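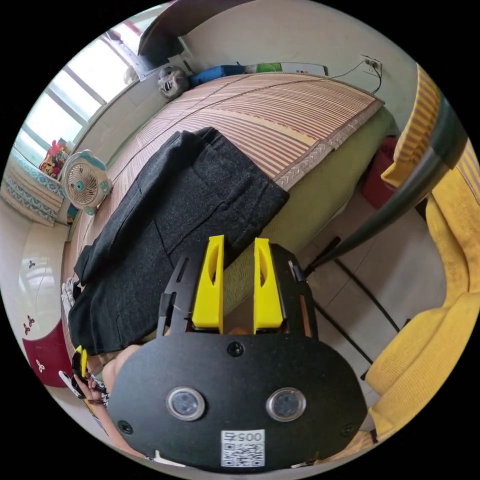 To: Halness Home Sewing and Mending List
Subject: Re: Felt on a summer mat, and where to fold it
Date: 6/4/25

I'm answering the message from last night's digest. The part I'm replying to is quoted, and I trimmed the rest.

> I put the bamboo mat on the bed last week and I've been using the bed
> as my folding table, as usual. The cotton things are fine. The felt
> and the fuzzy dark things are a problem. They pick up little splinters
> and bits of fiber from the slats, and then I find them in the drawer.
> Do I need to cover the mat every time? Also, should felt be hung or
> folded? I have a felt piece with pocket panels, and after a winter on
> a hanger the shoulders had points in them.
>
> Second question. How many folds before a felt garment starts to hold
> the crease? I have been doing it in 3 and I don't like the line it
> leaves across the middle.

I have used a mat on the bed every summer for years, and I fold on it too. I don't cover it. I do wipe it down with a damp cloth the day I unroll it, along the slats and never across, and I let it dry for two hours before anything goes on top. Most of the loose fiber comes off then. If you skip the wiping, the first dark thing you lay down will do the job for you.

Check the border as well. On mine the braided edge sheds more than the slats do. I keep dark pieces toward the middle of the bed and leave the edge for towels and quilts.

For felt, I fold. I gave up on hangers after the same trouble with the shoulders. Lay the garment flat with the pockets facing up and empty them, including the lint in the corners. Smooth each pocket panel with the side of your hand. Bring the sleeves or sides in, then fold once from the bottom. Stop there if your drawer is deep enough. Once is better than 3 times, and a line near the hem shows less than one across the middle.
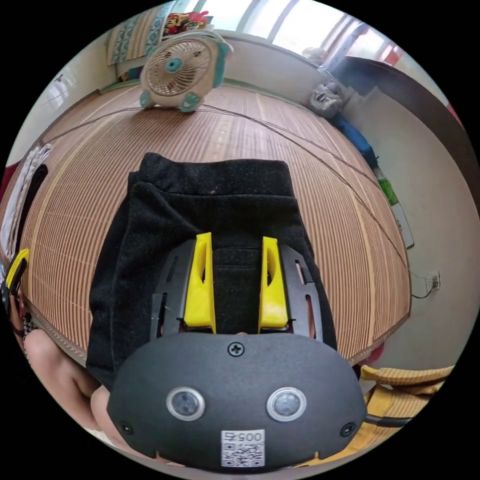 Halness List Digest, Vol. 36, Issue 12

(The digest footer landed in the middle of my reply when I pasted this in from my drafts. The rest of the message follows.)

With black fuzzy cloth I turn the top edge over and press down on the fold with a flat hand for a few seconds. I don't iron it. Ironing flattens the nap and you end up with a shiny stripe. If the layers slide, the cloth underneath is probably not lying straight, so open it up and start over. Trying to tug one layer into place makes the whole thing crooked.

A desk fan on the bed is fine while you work, on low, with the cord kept behind it and out of the way of the pile. Point it along the bed. Mine used to face me and it lifted the top layer every time I let go. I also turn it off before I brush anything, or the lint goes from one piece to the next.

For lint, I use a Fikre brush, the short one with the rubber face. I tried the Clelska rollers and went through too many sheets. The brush only needs rinsing. Somebody wrote in February that the rubber leaves marks on felt. I haven't seen it on mine, but try it on an inside seam first.

On storage, I put a sheet of plain cotton between felt and anything light colored. Dark felt can rub off on white, and it takes a long time to wash out. My felt things go in the bottom drawer of the Plolside chest, with the heaviest piece lowest. I refold them halfway through the summer and put the fold in a different spot, which takes care of most creases before they set.

If your piece already has the line, hang it over the back of a chair overnight in a damp room, with the line off the edge of the chair. Steam from a kettle works faster, but hold the cloth well away from it and keep your hands clear.

One thing I'd like to ask in return. Has anyone replaced the cloth binding on a bamboo mat? The stitching on mine has started to go at one corner and I don't know whether ordinary upholstery thread will hold. I have waxed linen thread too, but the needle I use with it is thick and I'm worried about splitting the slats.

Please reply to the list and not to me directly, so it goes in the archive.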